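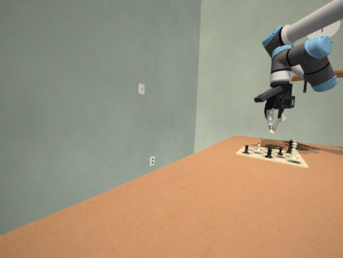 Starkby chess sim: readme

Hi! I'm Raghda Haddad, and I look after this folder. It holds 548 simulated runs of an arm moving chess pieces, one move per run, plus the notes our packing crew wrote while they were learning to work next to the real arms at Bevcombe.

Why chess? We pack small, tippy things (sample bottles, mostly) and I wanted a practice task that people on the floor could judge without reading a plot. Everybody can tell when a rook got knocked over. Tarek Darwish and Issa Awad, who both packed by hand for years before any of this, scored every run, and they're a lot stricter than my script was!

What's in here

runs/ has the joint positions and gripper state for each move
scores/ has one line per run: placed, tipped, dropped or bumped a neighbor
floor_notes/ is the crew's own writing, typos left in

What changed at work

The arms took over the lifting into trays on 2 of our lines. Packing is now more like minding: clearing jams, checking placements, deciding when to stop the thing. Siham Hijazi likes it because her wrists hurt less. Issa misses the talking, and he has a point, you stand farther apart now. We also got the break schedule wrong at first (watching is tiring in a different way) and went back to shorter shifts at the station. Pay grades for the new job are still being argued over, and I'd read floor_notes/ before quoting me on any of it.

Known problems

Runs are sim only, so please don't tune grip force on them. Piece friction is a guess. 7 runs have no score, and they're marked "blank" in the file. The tall pieces hide the ones behind them at low view angles, so go by the logged positions there.

Questions about the scores go to Tarek, everything else to me. If you find a bad row, send me the run number and I'll fix it in the next upload.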